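Bin Cell Safety Check, Wasitberg shop
January 20, 2021
Filled in after the dropped-part fault

E-stop on the controller: OK. Pushed it twice, arm stopped both times.

Air pressure and fittings: OK. No hiss that I could hear.

Fault log: NOT OK. Code 428 again, lost grip on part, at cycle 1314. The arm kept going for a second or so before it quit, and I don't love that! Sent the log over to Brerneo.

Cable slack near the wrist: WATCH. I ran it slow through the full reach and nothing snagged, but I'd like another tie on there.

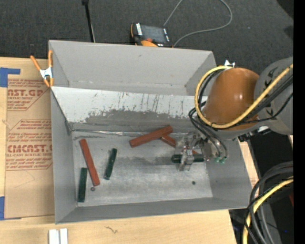

Loose hardware: NOT OK. My pet peeve, so bear with me. There are two small round pieces lying in the bin with the red and green bars, and one of them is right below the gripper. I can't say they caused the fault, but please fish them out (arm locked out first!) and check the fasteners.

Clamp on bin rim: OK, snug.

Speed limit: set to 47 percent until Brerneo calls back. Please leave it there, even if you're behind.

Restart: HOLD. I'll recheck after 88 clean picks at low speed.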